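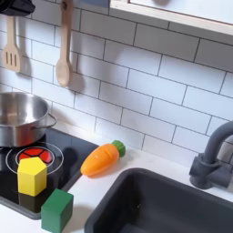
Holzspatel vor weißen Fliesen: Spielküche mit Zubehör.

Das freie Spiel braucht verlässliche Zeiten

Der Gemeinderat von Skalstead berät im April über die Öffnungszeiten der Kindertagesstätten. Vorgesehen ist, die freie Spielzeit am Vormittag auf 50 Minuten zu kürzen und die gewonnene Zeit der Sprachförderung zuzuschlagen. Gegen Sprachförderung ist nichts einzuwenden. Bedenklich erscheint, woher die Zeit genommen werden soll.

Kinder sprechen im Rollenspiel viel und aus eigenem Antrieb. Wer ein Essen verteilt, muss verhandeln, ablehnen, überreden. Hala Belhaj, Leiterin einer Einrichtung in Wesport, hat diesen Zusammenhang in ihrer Stellungnahme an den Rat zutreffend beschrieben.
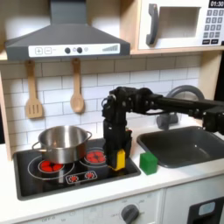

Dunstabzug, Kochfeld und Mikrowelle im Kinderformat.

Der Entwurf stützt sich auf eine Befragung in 31 Gruppen. Gefragt wurde nach Förderstunden – nach dem Spiel wurde nicht gefragt. Auf dieser Grundlage sollte nicht entschieden werden.

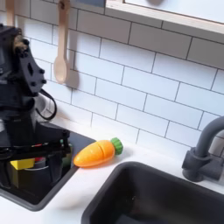 Was der Rat beschließen sollte

Die Kürzung ist zurückzustellen, bis die Einrichtungen angehört worden sind. Ratsmitglied Aksel Vestergaard hat hierfür eine Frist von sieben Wochen vorgeschlagen. Sie ist angemessen.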